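Genent Vukora 200 Log Collector

Rack-mount appliance for collecting, sealing and retaining security logs

Overview

The Vukora 200 receives log records from servers, network switches, firewalls and door controllers, writes them to sealed storage and makes them available for search. It is intended for organisations that have to keep an audit trail for a fixed period and show that the trail has not been altered. One unit supports up to 600 log sources. Larger sites can join several units under one console.

Records are accepted over syslog (UDP, TCP and TLS) and through the Kim agent, a small program installed on the source machine. The agent holds records locally if the link to the collector is lost and sends them in order when the link returns. Plain syslog over UDP has no such protection and should be used only where the source supports nothing else.

Sealing and integrity

Incoming records are grouped into blocks. A block is closed after 50 seconds or when it reaches its size limit, whichever comes first. Each closed block is hashed together with the hash of the block before it, and the result is signed with a key held in the unit's security module. The key cannot be exported. Changing or removing a record breaks the chain from that block onwards, and the next integrity check reports the block number and the time range affected.

Integrity checks run nightly at 02:00 by default. They can also be started by hand from the console or the command line. A check reads every block in the selected range and may slow searches while it runs. 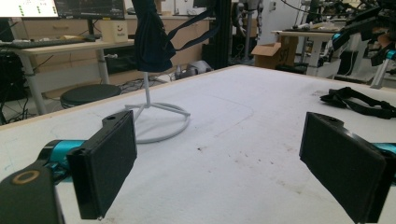 Retention is set per source group. The factory setting is 368 days, which covers a full year with a short overlap for the annual audit. Shorter periods may be set at any time but take effect only on blocks written after the change. Existing blocks keep the period under which they were sealed. A legal hold may be placed on any group and suspends deletion until it is released by two administrators.

Access control

Four roles are supplied: viewer, investigator, administrator and auditor. Viewers see summary counts only. Investigators can search and export records for the groups assigned to them. Administrators manage sources, storage and accounts but cannot read record contents unless they also hold the investigator role. Auditors have read access to the unit's own activity log, including every search and export.

Sign-in with a password alone is disabled on units shipped with firmware 4 or later. A hardware token or one-time code is required for all roles. Accounts can be taken from an LDAP directory. One local recovery account should be kept for use when the directory is unreachable, with its credentials stored offline.

Specification

Form factor: 2U rack-mount
Log sources: 600 maximum
Storage: eight hot-swap bays, RAID 6
Encryption at rest: AES-256
Network: two 10 Gb data ports, one separate management port
Power: two hot-swap supplies
Export formats: CSV, JSON, signed archive

Installation notes

Connect the management port to a network segment that is not reachable from the sources being logged. Set the time servers before adding the first source; blocks sealed with a wrong clock cannot be corrected later. The storage key must be backed up to two smart cards during first start. The set-up program will not continue until both cards have been written and read back.

Units running firmware 3 must be updated to 3.9 before moving to version 4. Sealed blocks are carried over unchanged. Searches are unavailable while the index is rebuilt.

Ordering

Vukora 200, base unit with rails and two smart cards: VK-200-B
Kim agent licence, pack of 50: KM-050
Spare power supply: VK-PS2
Spare drive carrier: VK-DC1

Orders and returns are handled by the Moronholm depot. Drives that have held sealed records may be kept by the customer under the retained-media option, which must be chosen when the unit is ordered.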